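Film Genres, Week 3: Point of View and Withheld Information
Course notes – L. Jacobs

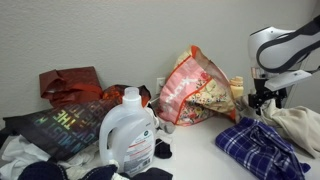

1. Terms
Restricted narration: the viewer learns only what one character learns.
Unrestricted narration: the viewer learns more than any single character.
Range and depth are separate measures. Range is how much we know. Depth is how far we are let into a character's thoughts.

2. The detective film
Most detective films keep range narrow. The investigator is present in nearly every scene, and clues reach us in the order he or she finds them. Depth often stays low: we see the detective look, but are not told what the look means. Voice-over raises depth without widening range.

3. The thriller
Range is usually wider. A cut to the pursuer gives us knowledge the hero lacks, and the length of the shot controls how long we hold it. Note where the cut falls – before or after the hero enters the room.

4. Exercise
Choose a sequence of at least 8 shots. For each shot, record who is on screen, what the viewer learns and which characters share that knowledge. Mark any shot where range changes.

Written work: two pages, handed to Ruben Van Loon by 20/10/2023. Shot tables go in an appendix and do not count towards the length.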